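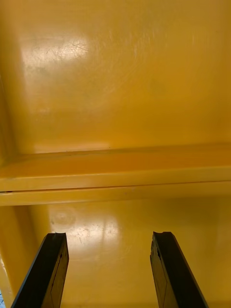

Yellow molded plastic interior, Treltham workshop.

Progress Report to the Ullen Fund
Submitted 11/01/2020
Parts Recovery Project, Plallorbridge

The project has completed its seventh month. Of the 768 circuit boards promised under the grant, 400 have been sorted and recorded. A further 232 have been delivered to the Treltham workshop and await sorting.

Boards are now grouped by shape and by the parts they carry. Round boards with large capacitors have taken more time than planned -- the record sheet was designed for flat, rectangular stock and has been revised.
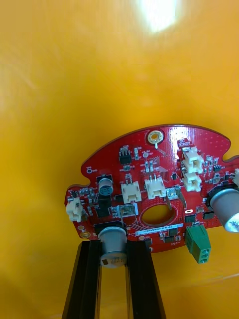
Red circular board with notched outline, eight-pin chip and large silver capacitor. The test point is marked TP0.

Spending remains within the approved budget. The one open item is the storage shelving, for which the Vishwakarma quotation is under review.

We request approval to move the closing date to the end of February. No additional funds are requested. The revised record sheet will be sent with the next report.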